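Collectibles > Military > Edged Weapons > Soriano Pattern Bayonet

Soriano pattern bayonet

Last updated in May

The Soriano pattern bayonet is a socket bayonet made for the harbor guard of Wuvon, a small port town. It takes its name from the workshop that held the contract. Collectors also call it the "long Soriano," to separate it from a shorter cadet version made on the same tooling. The order was for 300 pieces, of which 495 sockets were forged to allow for rejects.

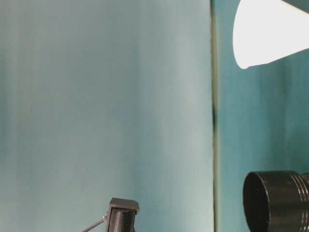 Design

The blade is triangular in section, with a shallow hollow on each face. The socket has a simple Z-shaped slot and no locking ring, so most pieces fit loosely on the musket. An inspector's stamp, a small anchor, is found on the elbow. Rack numbers were struck by hand and are often crooked or struck twice. 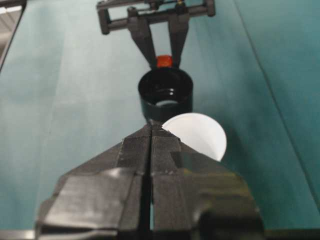 Scabbards were black leather with a brass throat and tip. Few survive in usable shape, as the stitching along the back seam tends to give out first. Replacements made for the collector market have machine stitching and a thinner tip.

Variants

Florante Fajardo's price guide lists two main types. Type 1 has a plain socket. Type 2 has a raised band at the rear, added after guardsmen complained of cracked sockets. Gerardo Lumanlan has argued that the band was a repair and that Type 2 should be dropped as a separate listing. Dealers still use both terms.

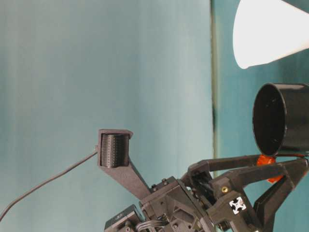
Cadet bayonets are shorter in the blade and carry no anchor stamp. A full-length blade on an unstamped socket is usually a marriage of parts.

Collecting

Only 7 complete sets with scabbard and frog are recorded in Janelle Dimaculangan's survey, 6 of them in private hands. Heavy cleaning is common and lowers the price, especially where the rack number has been polished away.

See also: Covulum hanger; Flarninus boarding pike

14 shares | 3 comments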